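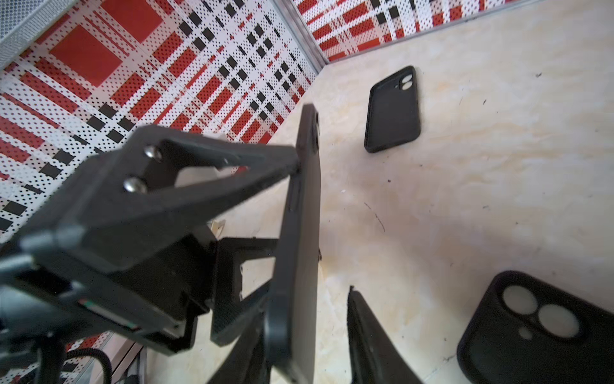 Sabine Sauerland
Grants and Outreach Coordinator

We're hiring! After a long stretch of me answering the phone with one hand and sorting grant reports with the other, our Lillville office has the money for a Program Assistant, and I can't wait to have somebody at the next desk.

The job is 36 hours a week, with most of it spent on our neighborhood small grants. You'd help local groups fill in their applications, keep the payment records straight and take notes at the public meetings in Usden (the parking there is awful, so I usually catch the bus). There's some evening work – 4 meetings a month at most – and you get that time back.

We don't ask for a degree. If you've kept a club's books, run a school fair or talked a landlord into fixing a heater, please put that in your letter. A second language is a big plus.

Send a resume and a one-page letter to Tudor Barbu at the Clilerow Street office, Room 18. He'll also happily talk through the pay scale and benefits before you apply – just ask for him at the front desk.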